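Storora Work Clothing Fund
Progress report to the Stamatopoulos Trust
11 February 2025

The fund gives work shoes and interview clothes to people starting a job after a long time out of work. The grant of $4000 was received in full. Most of it has gone on safety boots and on resoling donated dress shoes, and 200 pairs have now been issued from the Homosness room.

Demand in January was heavier than planned, mainly from warehouse starters. Large sizes ran short and we moved money from the clothing line to cover them. Dress shoes are still in good supply — black lace-ups most of all. 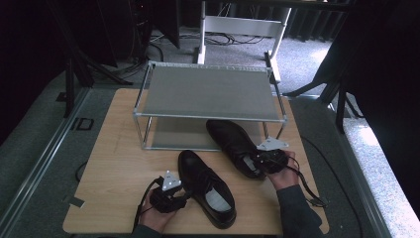

Refugio Mendoza wrote to us that the shoes had held up through a first month of hotel shifts, but that the wait for a fitting was too long and an evening opening would have helped. We have added one evening a week on trial.

Prateck has agreed to take repairs in batches of 10, with a lower price per pair. Two batches have gone out. The second came back late and we have raised this with them.

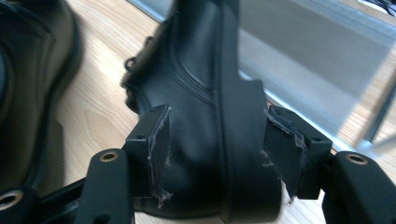
Black leather boot with thick rubber sole.

Still to do: restock wide fittings, settle the repair schedule, and send the January receipts. Questions on the accounts should go to Brian Kombo.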